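Sharing a detached workshop with a neighbor, how do you split the electric bill?

Posted in: Home & Neighbors > Shared spaces
63 views

Asuka Oshima

Hi all, first post so sorry if wrong section. We bought half of a double lot in Arkley and the old workshop at the back sits right across the property line. Deed says both houses get use of it and both houses pay "a fair part" of upkeep. That's it. That's the whole sentence. No mention of power.

Power comes off our house panel. Buried line, put in by whoever was here before us, with its own breaker. So every bit of electricity used out there lands on our bill. Was fine the first few months as hardly anyone was in there. Now the neighbor is out there most evenings and two mornings a week, with a heater on plus a compressor and the lights. Our bill went up. I don't mind him using it!! He has every right. But I don't want to keep paying for all of it either.

What I've tried: brought it up over the fence, he said sure, just tell me what I owe. Which is nice but I have no idea what he owes. I offered him half of the increase over last year and he pointed out (fair enough) that we got an electric dryer in the meantime. So now I've got a number neither of us believes.

Options I can think of. Flat amount every month. Put a meter on it. Get the power company to run a separate service, but the quote I got by phone was more than I want to spend on a shed. Or we trade, he plows the drive and I shut up about the bill.

My husband votes for plowing. I'd like something we can still stand in January when the heater is going nonstop and it hasn't snowed once.

Also who pays when the building itself needs something? The roof on his side is worse than ours. Does "fair part" mean half or does it mean his side is his?

Thanks in advance, I can add more details if needed. Town is small, there is no HOA or anything like that.

3 replies, oldest first

Laizer

Meter. Done. Don't do the flat rate, you'll both resent it by spring.

OK longer version as I'm on lunch. We had the same deal with my brother in law and a shared pole barn, went eight years on a handshake and nearly stopped speaking over it. What fixed it was a submeter. Small box that goes after the breaker and counts what goes down that line. You read it on the same day each month, multiply by what the power company charges you per kilowatt hour, split it. You want the real rate off your bill, so total charge divided by total kWh, not the "energy" line alone. The delivery part is real money too and people forget it.

Get an electrician for the install. I know it looks easy. It's in your main panel or right next to it and depending on your town it needs a permit anyway. Mine took a morning.

Then the part where you both use the place. One meter only tells you what the building used, it doesn't know who was in there. Two ways around that. Either you each keep a sheet by the door and write down hours, or you agree the heater is his and put that on a little plug-in meter of its own. The heater will be most of it. Lights are nothing, seriously, don't argue over lights.

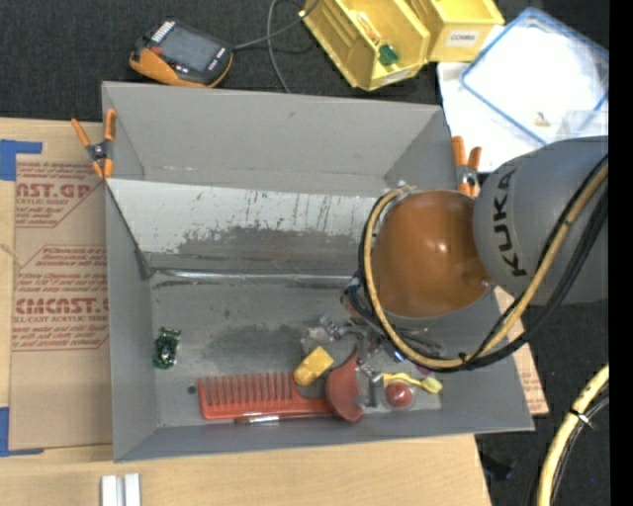

The compressor is less than you'd think too, it only pulls when it's filling. A leaky hose will have it kicking on all night though, so ask him to shut it off and drain it when he leaves. We found ours had been running at 3 am for who knows how long.

Check the heater for size as well. If it's the kind with a 240 plug then the cheap plug-in meter won't fit and you'd want a second submeter on that circuit instead. Ask the electrician while he's already there, so you only pay for the one visit.

Write down the first reading and both sign it. Sounds stiff, do it anyway. We didn't, and spent a whole evening arguing about where it started.

Don't know about the roof.

Trolholm

just take the plowing. plow guy here wants 700 a season and thats before it even drifts. you are way ahead

Remum

Disagree with the plowing idea, sorry. Nothing wrong with swapping favors but you said yourself it might not snow, and then he owes you and doesn't feel like he does. Keep money as money.

Going to take the deed part as the others skipped it. Not a lawyer, I did title work at a county office and read a lot of these. "Fair part" with nothing after it is common in old deeds and it's vague on purpose, or out of laziness. I've seen it treated as half and half, and I've seen it go by use. If you two agree on something in writing, then mostly that's what it means from then on, at least between the two of you. If you can't agree it gets expensive fast.

So write a one page agreement. Things I'd put in it:

Who pays for power and how it's figured. The meter idea above is good, I'd go with that.

What counts as upkeep. Roof, walls, door, the buried line. The buried line is a big one!! If that goes bad somebody is digging up a yard and it'll be your yard, and it should not be only your bill.

How big a repair can be before you have to ask each other first. Pick a dollar amount you'd both be ok with being surprised by.

What happens if one of you quits using it. Still pays for roof, doesn't pay for power, would be my suggestion.

Insurance. Call yours and ask if a building on a shared line is even covered under your policy, and tell them what goes on in there. Ask him to do the same. You might find out both of you cover it or neither does. Mine wanted to know about space heaters and anything with a flame, so have that ready before you call.

What happens if a house gets sold. An agreement between you and him doesn't automaticaly bind the next owner. If you want it to stick you'd have to get it recorded with the county, and for that part I would pay a lawyer. It's a short job for them, there's standard language.

On the roof, I wouldn't split it down the property line. Water doesn't care whose side it came in on, it runs along a rafter and drips wherever it wants. One roof, one bill, half each. If his side is worse it may just be the north side or under a tree. If you do have it redone get the whole thing done at once, patching half is usually false economy and then you've got two ages of shingle and two arguments.

One more thing, ask him how he'd like to do it before you show up with paper. Sounds like he's already willing. "Just tell me what I owe" is about the best answer you could hope for and I'd move on it while everyone is in a good mood.

Asuka Oshima

Thank you all so much, this is way more than I expected. Electrician is coming in 6 days to look at the panel. Asked the neighbor about the heater, it's the 240 kind, so second submeter it is. He offered to pay for that one himself before I even got to it.

Haven't brought up the roof yet. Or the insurance. Calling them tomorow on my break.

Laizer, do you read yours on the same day the power company does or just the first of the month? Our bill runs mid month to mid month and I can't tell if that matters.

Laizer

Same day as the bill if you can, makes the math easier. Off by a day or two won't matter, it all catches up the next month. I take a photo of the dial and text it to him, then there's no he said she said. Set an alarm on your phone, I forgot twice

Thread last updated 2025-11-19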